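**1/** OK, I finally did it. I dyed a whole load of faded black clothes in one pot and I am SO happy, so here's a thread for anyone staring at a drawer full of sad charcoal tees.

**2/** Dye was Pendoner, the powder in the little tub. I'd used Misus before and liked it fine, but it always came out a bit purple on me. Pendoner gave me a real black, the kind where you can't find the seams!

**3/** Weigh everything dry first. Mine came to roughly 85 ounces, way more than I guessed (hoodies are heavy!!). I split it into two batches and I'm glad I did, the first pot was packed as it was.

**4/** Wash with no softener, then straight into the pot damp. Salt goes in before the clothes. I stirred for the first 20 minutes without stopping, podcast on, arm falling off, then every few minutes after that.

**5/** Cotton and linen drank it up. My old Ikeda work pants, which were basically gray at the knees, look new. The polyester thread stayed its old color, so one shirt has pale stitching now and I kind of love it??

**6/**

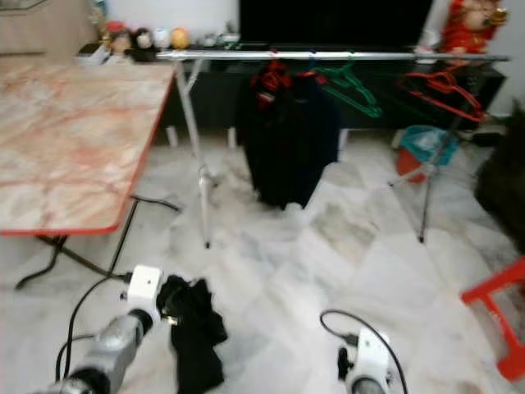 Do you have to rinse until the water is totally clear? Close to it. Cold water first, then warmer, and mine took 10 rinses before I stopped seeing gray.

**7/** First few washes go in alone, cold, inside out. I add a capful of Clinport fixer to the first one.

**8/** Next up is navy, in March, when I can open the windows. I already have a pile going and two of my sister's sweatshirts are in it (she said yes!)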